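Section 5. Demonstrating a Suturing Task by Remote Control

5.1 Purpose of this section

This section tells the operator how to demonstrate an interrupted suture to the Zomevik two-arm system from the Clarano console. The system learns from complete demonstrations made by hand at the console. A session consists of 12 demonstrations on one training tissue pad. A full training set consists of 200 accepted demonstrations.

Read Section 3 (Start-up and Homing) and Section 4 (Instrument Exchange) before you begin. Operators who have not signed the console log may not record.

CAUTION: The system is for bench use on training pads only. It must not be used on a person or an animal.

5.2 Before recording

1. Clamp the pad in the tray. Confirm that the pad does not shift when pressed at each corner with a gloved finger.

2. Moisten the surface of the pad. Remove standing fluid from the incision with gauze.

3. Install the grasper on the left arm and the needle driver on the right arm. Wait for the green indicator on each carriage.

4. Inspect both wrists under the bench lamp. Return any instrument with a frayed cable or a raised screw to the equipment desk.

5. Select TEACH on the console, then enter the operator code and the pad number.

6. Seat both hands in the console grips and hold them still until the tone sounds. The arms will not follow the grips before the tone.

NOTE: Motion scaling is set to 3:1 at the factory. Do not change the scaling within a training set. Demonstrations recorded at different scales cannot be combined.

5.3 Recording a stitch

1. Press the left pedal once to start recording. The counter on the console display begins to run.

2. Pick up the needle with the right instrument. Hold it behind its midpoint, with the tip pointing toward the tissue.

3. Bring the left instrument close to the incision with its jaws closed. Keep it low and to the side so that it does not block the camera's view of the needle.

4. Place the tip of the needle on the far side of the incision and press until it enters the pad. Rotate the wrist and let the needle follow its own curve. Do not push it in a straight line.

5. Pause with the tip in the tissue. The software uses this pause to mark the end of the "entry" step and the start of the "drive" step.

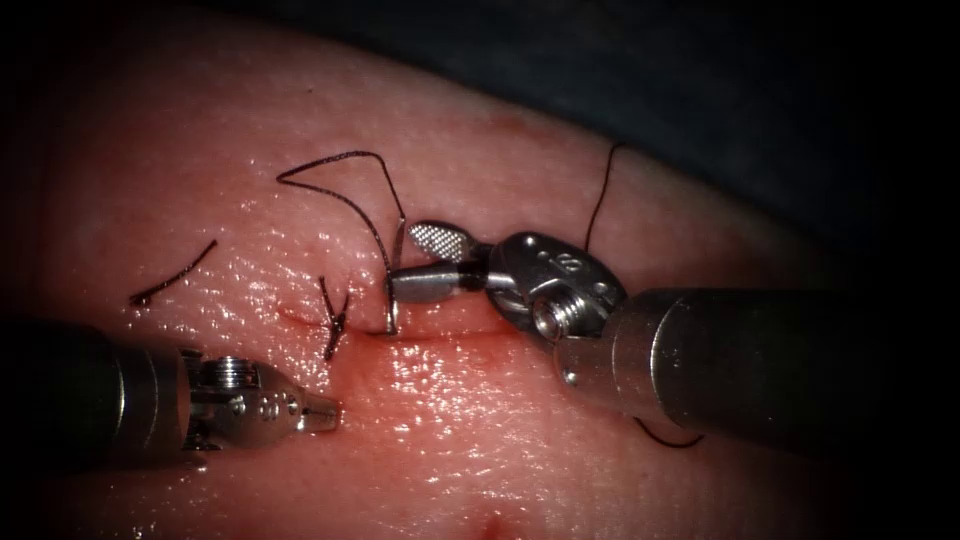 Prepared by: Wulan Sumampouw, Operator Training
Issued: 05/11/2019
Applies to: Clarano console, Zomevik two-arm system

At the point of entry, the right instrument should hold the needle securely and the left instrument should be free, with its jaws closed just above the pad. The thread above the needle may stand up in a loose bight. This is acceptable provided that the thread does not pass between the needle and the jaws. Finished stitches may remain on the incision while the next one is placed.

6. Continue the rotation until the tip appears on the near side of the incision.

7. Open the left jaws, grasp the needle behind the tip, and release it with the right instrument. Both instruments must hold the needle for a moment before the release.

8. Draw the thread through until a short tail remains. Tie the knot as described in Section 6.

9. Cut both ends. Leave enough length for the ends to be seen on the monitor.

10. Press the left pedal again to stop recording. Select ACCEPT or REJECT before releasing the grips.

CAUTION: If an arm moves when the grips are still, press the red stop bar. Do not try to correct the motion from the console. Record the fault code and notify the supervisor.

5.4 Accepting and rejecting demonstrations

Accept a demonstration if the stitch was completed in one recording and the needle stayed in view. Small corrections of the needle angle do not require rejection. The system benefits from seeing how an operator recovers from a poor approach.

Reject a demonstration if any of the following applies:

The needle was dropped outside the pad.
The shafts of the two instruments struck each other.
The recording ran longer than 900 seconds.
The clutch pedal was held down while the needle was in the tissue.
A person reached into the work area.

NOTE: Rejected recordings are kept on the Honkanen storage unit and may be reviewed later. Operators should not delete them.

5.5 Between demonstrations

1. Park both arms with the HOLD key.

2. Remove loose pieces of thread with forceps if they lie where the next stitch will be placed. Pieces elsewhere on the pad may be left until the end of the session.

3. Confirm that the remaining thread is long enough for another stitch. If it is not, load a new needle and thread as described in Section 4.

4. Release HOLD and repeat the procedure from Section 5.3, step 1.

Operators must rest after each session. Two sessions may not be recorded back to back by the same person.

5.6 Messages

Message 784, "Grip mismatch": The console grip and the instrument jaws are not at the same opening. Close the grip slowly until the message clears.

For any other message, refer to the Sinance service supplement supplied with the console.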